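The Logo Gets Bigger

24th April

Gruston wanted the logo bigger. I put this first so you understand that everything after it, including the typeface argument and the matter of the green, was built on a foundation of me making the logo bigger.

Gruston makes crackers. They had a perfectly decent mark, drawn in somebody's spare room years ago, and they hired me in November to "refresh" it. Refresh is a word clients use when they want it to look different and also the same. I sent over two directions. One kept the old lettering and tidied the spacing. The other threw it all out and started again from a wheat stalk, and I was quietly in love with it. They picked the first one, with the wheat stalk from the second one stuck on top, like a feather on a cat.

Fine. I redrew the stalk so it would hold up at small sizes. I cut the grains down, thickened the stem and printed it at the width of my thumb to see if it turned into a smudge. It did, a bit. I went back in and opened up the gaps.
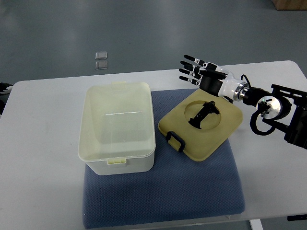

Then there was the lettering. I'd set everything in Grarkix, a sturdy sans with a slightly drunk lowercase g, and I thought that g was the whole reason to buy the license. The client thought the g looked "worried." Once a person has said that about a letter you can't stop seeing it. I stared at that g for an evening and it did look worried. It looked like it had left the stove on.

We swapped it for the alternate g, the plain one with the open tail, and the word lost most of its charm and became very easy to read on a box. I'm told that's the job.

The green took longer. On my screen it was a soft, dusty sage. On the first proof from Bemside, who print for half the small food companies I work with, it came out like hospital curtains. They were patient with me. We ended up on a spot color, which cost more, and I had to write an email explaining to Gruston why one green costs more than another green. That email went through 14 drafts and I'm still not happy with the second paragraph.

Final count on the files was 90, if you include the ones named "final." The logo is now 24 percent bigger than where I started. It looks okay. I saw a box of them at the corner store on Grajales and turned it face out, then bought a different brand, as I don't really like crackers.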